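Pomadico Opens Gear Repair Bench in Galtside

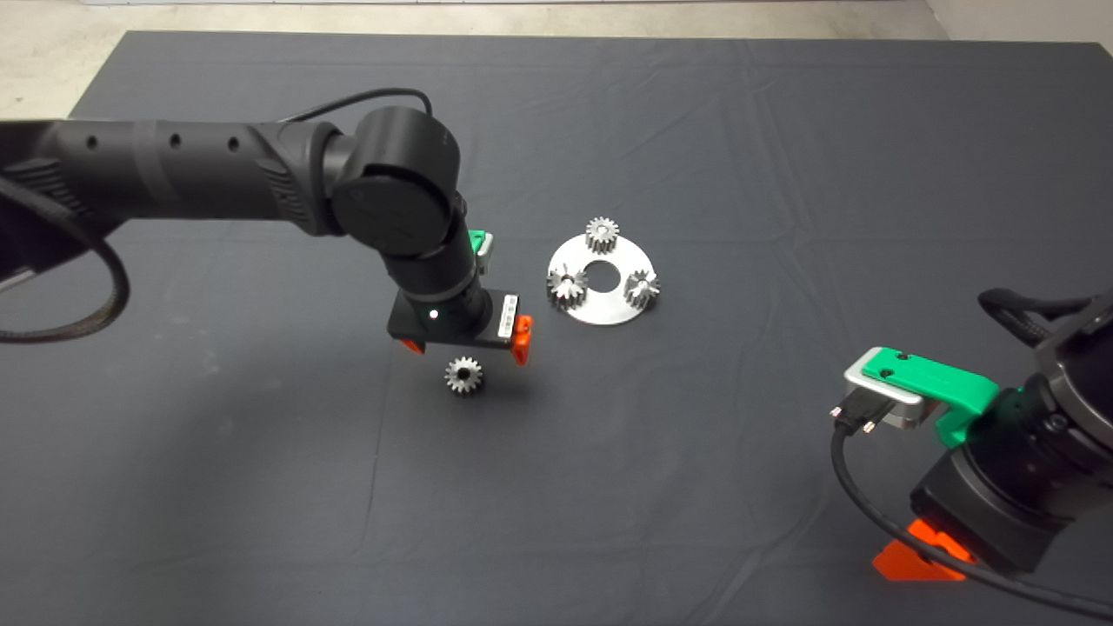 Residents of Galtside can now bring broken hand mixers, coffee grinders, garden winches and other small geared machines to a public repair bench at the Pomadico workshop. The bench opened in March and takes in work every weekday morning. It is meant for items that most shops refuse to open, because the fault is inside the gearbox and the time to look for it costs more than a new machine. Parts are laid out on a dark gray cloth before anything is put together, so small pieces do not roll away and the metal is easy to see. A typical layout is a round metal plate with a hole in the middle and three spur gears set around it, with one more gear lying apart on the cloth. In a planetary gearbox, gears of this kind turn around a central one, and they share the load between them.

Pomadico has been selling spare parts in Galtside for 15 years, mostly to small factories and farms in the area. According to the workshop, people kept coming to the counter with a complete machine in a shopping bag and asking which part they should buy. In many cases the staff could not answer without taking the machine apart, and there was no place to do it. Last autumn the company cleared a storage room behind the counter and put in worktables, lamps and a parts washer.

The town gave the project a grant of $400 for safety glasses and a first aid cabinet. The rest was paid by Pomadico, which has not published the total cost.

During a trial period in the winter, the workshop received 584 items. Of these, 300 were repaired and returned to their owners. Some of the others are still waiting for parts, and the remaining ones were given back unrepaired or left for recycling. The most common problem was old grease that had become hard like wax. After that came plastic gears with missing teeth, and shafts that had bent when the machine fell on the floor.

Plastic gears are the most difficult case. Many makers of household machines do not sell them separately, and the size is often not printed anywhere. The workshop measures the outer diameter, counts the teeth and compares the result with its own catalog. If a metal gear of the same size exists, it can sometimes be used in place of the plastic one. The staff warn that this is not always a good idea. A plastic gear is in some machines the part that is supposed to break first, and if it is replaced with a stronger one, the motor may be damaged the next time something gets stuck.

The new parts come mainly from Mersha, a supplier that cuts spur gears in small series. Orders are sent once a week, and the usual waiting time is ten days. For planetary sets the workshop prefers to change all the gears on the plate together, even if only one is worn. A new gear next to two old ones can run with noise and wear out quickly. Customers who do not want to pay for the full set may still ask for one gear only, but in that case the workshop gives no guarantee on the repair.

Visitors can also do the work by themselves. A place at the table can be booked for one or two hours, and the tools are included in the price. The workshop asks everybody to follow a few simple rules:

Unplug the machine and remove any battery before coming to the table.
Take a picture of each step before a part is removed.
Keep the screws from each layer in a separate tray.
Do not use cooking oil as lubricant.

The last rule had to be added already in the first weeks. Cooking oil gets sticky after a short time, and several mixers came back with the same fault as before.

A short evening course in gearboxes is also planned. It will be given in two parts. In the first, the participants learn to recognize the common types of gears and to calculate a simple ratio from the number of teeth. In the second, they take apart a used gearbox, clean it and build it again - the workshop has collected a shelf of old ones for this purpose. No earlier experience is necessary, but children under 12 must come with an adult. The course is free for residents of Galtside, and people from other towns pay a small fee for materials.

Local interest has been bigger than expected. The booking list for the table places is full for the next two weeks, and Pomadico is thinking about opening on one evening a week as well. The company is also talking with the neighborhood magazine Galtard about a regular column with repair advice, where readers could send in questions about their machines.

Some items are not accepted. The workshop does not open microwave ovens, gas equipment or anything that is still under warranty. Power tools are accepted only if the cord and the plug are in good condition. Machines should be wiped clean and free of food before they are handed in.

The repair bench is open from 8 a.m. to noon, with entrance from the yard behind the shop. Machines can be left without a booking. The first check is free of charge, and the owner receives a price before any parts are ordered. Items that have not been picked up three months after the repair are given to the course as practice material.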